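The Slow Return of the Paper Core

Most mills treat the core — the tube at the center of a roll of tissue, tape or film — as a cost to be kept low. It adds stiffness during winding, survives shipping, and is discarded. At Galtano, a converting plant that winds packaging film, process engineer Sarmīte Mets has spent two years measuring what happens to a core between its first and last use.

Her main variable is moisture. Spiral-wound board takes up water from the air, and the outer plies swell before the inner ones. A core stored on a loading dock in September can go out of round enough to slip on the winding shaft. The film then telescopes, and the roll is scrapped.

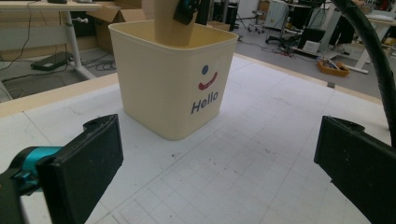

Crush strength is the second limit. Mets rejects any returned core that has lost over 30 percent of its original value in a flat-plate test. In her last trial, 71 percent of the returned cores passed. Most failures were at the ends, where forklift handling dents the edge.

Trimming is the usual remedy. The damaged end is cut square and the core is assigned to a narrower roll. Priit Šimkus, who runs the slitting line, objects to the added lengths. "Every new length is a shaft setup," he said. "The saving in board has to cover that time."

Adhesive residue remains unsolved. Transfer tape leaves a raised band that prints through the first layers of film, and scraping it tears the top ply. Mets is now testing a starch-based tack that releases under light steam.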